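Hirnora Community Help > Robots and automation > Visits and open days

Open day demonstration: hand-held grippers, what should visitors be allowed to try?

Posted by bench_and_rail, March 8, 2020

We are a small workshop planning an open day in September. The main item will be a tabletop manipulation station. An operator stands at the table with a hand-held gripper in each hand and works with ordinary desk objects, and visitors watch from the front or the side.

I went to the Culier open day to see how they handled theirs. Their demonstration used office items only, one at a time, on a bare wooden table. The operator wore black sleeves and the surround was draped in dark cloth. I did not get a chance to ask how much of that was deliberate. 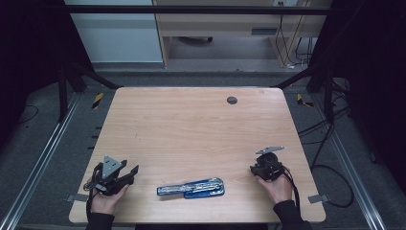
Staplers interest me most. Ours come from the stationery cupboard and they are awkward: long and narrow, hinged at one end, and inclined to roll onto the side when released. A visitor can see at once whether the pick has worked, which suits an audience, but I expect a fair number of failed attempts.

What I need to know:

Is a stapler a sensible first object, or should we begin with something that has flat, parallel sides?

How long should one session run before the operator is changed?

Is it reasonable to let visitors hold the grippers themselves?

We have a single table, two pairs of grippers and room for 18 people if they stand in two rows. Floor space beside the table is limited by the cables.

Posted by torque_limit

I have run this sort of demonstration at three open days, two of them at the Prothero site.

A stapler is acceptable as a second object. Start with a plain block or a small cardboard box so that people learn what a normal pick looks like. If the first thing they see is a slip, they assume the equipment is faulty and stop listening. When you move on to the stapler, take it out of use first: remove the staples and put a rubber band round the body. A sprung arm that opens while it is held in the jaws will shift the grip, and the operator tends to correct by squeezing harder.

For approach, the operator should keep both grippers clear of the object until the talk reaches the pick. Rest position to either side, jaws open. Then one gripper steadies the body and the other takes the slim end. It is slow but it reads well from the second row.

Session length: we used five minutes of handling and then a change of operator. Wrists tire sooner than people expect, as the weight sits forward of the hand. Fingers become less precise before the operator notices, and the error rate goes up.

Cables: run them down the forearm and off the near edge of the table, with enough slack for a full reach. Keep visitors off that side altogether. Striped tape on the carpet is worth having but people step over it once the talk gets going – use a barrier if you can borrow one. Check where the loops lie between sessions, as they creep.

Visitors holding the grippers: yes, but only at the end, one person at a time, with the block and not the stapler. Allow for wiping down the handles. Children under the height of the table should watch.

Posted by Brondico_user

we let everybody have a go and it was fine. queue got long though. use a stapler nobody minds losing, ours went on the floor and the spring came out

Posted by quietservo

Mostly agree with torque_limit, with one difference. I would not band the stapler. A band changes the surface the jaws meet, and ours gripped the rubber and twisted. We put a small piece of clear tape across the two arms at the open end and it held for the whole day.

Two further points on the table. Matt surfaces are easier for visitors to look at under strong lamps, and shiny metal parts will throw reflections whatever you do, so try the lamp positions from where the audience will stand. If the top has a cable hole, put the cap on. We lost a rubber and a key down ours in one morning.

On numbers, 18 is too many for a single table if the object is the size of a stapler. The back row sees elbows. Split them into two groups and repeat the talk.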